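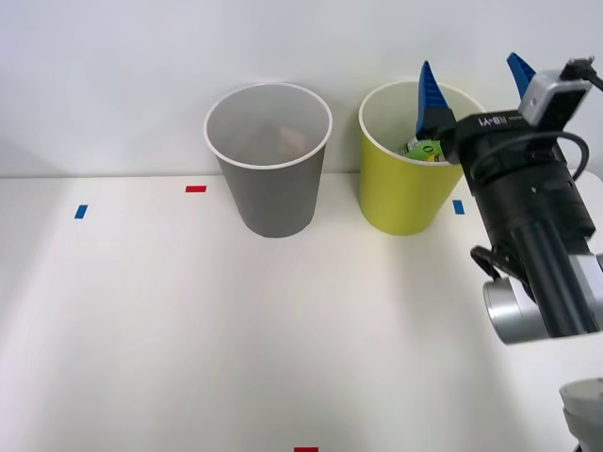 People who build robots in shared workshops spend too long on the arm and not long enough on the table. I include myself. At Trekivell we pay for bench space by the month, and most of my first December went on cable routing, which looked tidy and taught me very little.

What changed my mind was tape. Hryhorii Koval, who has the bench next to mine, put short strips of red and blue on a white tabletop and stood plastic cups by them. It took him a few minutes. After that he could put everything back where it had been and run the same move again, and a bad run meant something. Before the tape, a miss could be the gripper, the code or a cup that had been nudged.

I now think a home or workshop project should start with one dull job and a way of resetting it. Getting a wrapper in or out of a cup is enough. It is soft, it crumples differently each time, and the cup has a rim to catch a finger on. My own log has 410 attempts in it, 59 of them from the week I swapped the finger pads. I learned more from those 59 than from any part I bought.

The usual objection is that this is lab work and takes the fun out of a hobby. I have some sympathy. There are evenings when I would rather be at the lathe - and sometimes I am. But I have also seen good builds go on a shelf after one lucky demo, with no record of what worked.

Tape is cheap. Use two colours, write down which is which, and leave the cable ties until later.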